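Our Year of Looking at Land

December 2018

We've been back from Leltcombe for a couple of weeks now, and I keep meaning to write this up before the details go soft on me. Those of you who have followed along know we've been hunting for a little acreage since January, and that I have bored every one of you with it at least once. Thank you for your patience!

The place we liked best was out on the Nasrallah tract, 36 acres, mostly hayfield with a strip of woods along the back and a creek the listing called "seasonal." The house is small and plain, with a deep porch on the west side, and I stood on that porch far too long while the agent from Hulletti Realty checked her phone. I could have moved in that afternoon - boots, books, dog and all.

My husband is the careful one, so he went straight for the tax bill. It came to $3,744 for the year, a good bit more than we pay in town, though the farm assessment might bring it down if we keep the hay going. The seller has a neighbor who cuts it every summer and takes the bales as his pay, and he seems happy to go on that way. 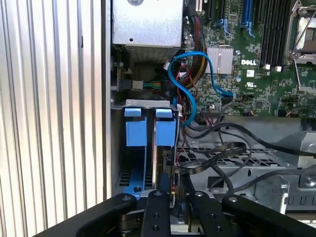

Do you need a new survey when you buy land that has been in one family for a long time?

The rules vary from place to place and your lender may have its own, but we decided we wanted one. The old deed on this parcel runs to an iron pin, then to a white oak, then along the creek, and creeks wander. We asked for the corners to be marked with stakes so we could walk them ourselves.

So we hired Kevusix Land Surveying, and they found that the east fence sits roughly 100 feet inside the line for a good part of its length. That's in our favor, which was nice to hear, but it also means somebody has been grazing cows on that strip for years, and our lawyer would like it settled in writing before we go any further. I've brought a pie to less delicate conversations.

There were 2 other places we saw on the same trip, one with a lovely barn and a terrible driveway, the other so steep I held on to the car door. I'll write about those another time. For now the offer is in a drawer, signed by us and not yet sent, and we're waiting to hear what the lawyer says about the fence.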